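Chapter 4
Where Does It Go? The Trouble with Sorting

Most household manuals begin with a promise: give every object a home and the mess will end. Readers should be suspicious. The Eldale household survey, which we use throughout this part of the book, followed 536 homes for 24 weeks, and the families who labeled the most shelves were no tidier in November than the ones who labeled none.

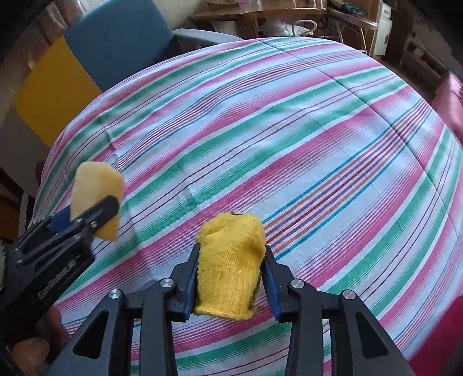

Categories are the weak spot. The manuals talk as if "laundry" and "cleaning supplies" were plain facts about the world, and on paper they are. Then somebody puts things on a bed to sort them. A crumpled yellow sock and a pale yellow piece of sponge, held over the same striped bedspread, share a color and not much else. One belongs with clothing. The sponge could go to the bathroom, the kitchen, a craft box or the trash, and no label settles which.

A second favorite of the manuals is the tray. Put the small stuff on a tray, they say, and it becomes a group. Maybe. A big golden tray can sit mostly empty, with a carton leaning over its rim and a few packages gathered to one side, while other small items rest on the cloth next to it. Has anything been sorted there? Section 4.2 takes up that question.
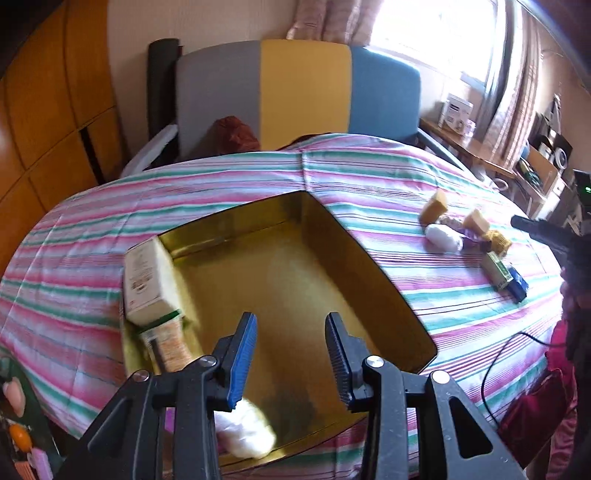
Sewwandi Gunawardena objects that a tray was never meant to sort anything — it only keeps things from wandering, and for most families that is plenty. We think she gives it too much credit, but keep her point in mind as you read Section 4.1.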